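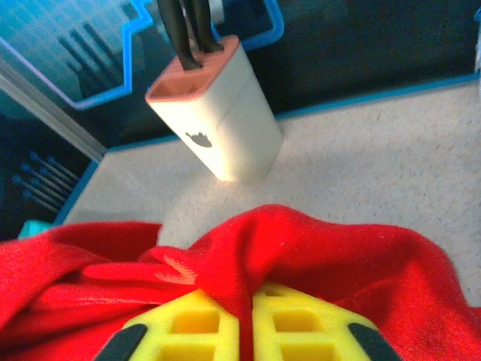
Lattice fingers closed on a red cloth, seen from the wrist camera.

Home | Guides | Grippers | Cameras | Downloads

Section 4: Trying Out the Lattice Fingers on Cloth

I wrote this part after switching my Rilberg arm from the stock flat jaws to the yellow lattice fingers, so you get my settings and my grumbles. Do the wrist camera set-up in Section 3 first!

1. Power down the arm and pull the flat jaws. Keep the four screws (they're the same length on both sets).

2. Slide the lattice fingers on and tighten them by hand, then a quarter turn with the key.

3. Open Clideck, pick "Soft fingers" from the tool list, and run the zero routine.

CAUTION: Keep your own fingers out of the way during zeroing. The jaws close all the way, and they don't slow down for you.

4. Set grip force to 40 and closing speed to 40. I started at 100 on force and the lattice folded up way too much.

5. Lay out one cloth and jog the arm down until both tips touch it. Close, wait a second, then lift slowly.

6. Once that feels good, try a pile -- I like a few colors bunched together, so it's easy to see on camera which cloth you've got. 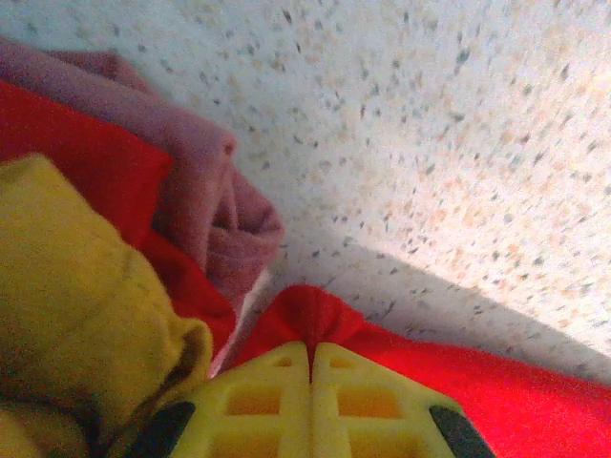
Can I use the same force setting for the flat jaws?
You'll want to start lower with the flat jaws and work up, as they don't bend and all of the force goes straight into the cloth.

7. Repeat the pick with the flat jaws on the same cloth and save both logs. Clideck keeps the last 1,000 picks, so export before a long run.

NOTE: If the camera view looks soft up close, leave the focus alone for now. I set mine for the far side of the table and I can still steer by it just fine.

Filed under: Grippers & End Tools, Set-Up Guides

Comments (3)

itwood_shop: Step 3 hung for me until I updated Clideck. Fine after that.

Limsakul: Did you try these on denim? Mine slip on anything stiff.

pegboard7: Thanks for the force numbers, I was way too high too -- going to redo my towel runs tonight.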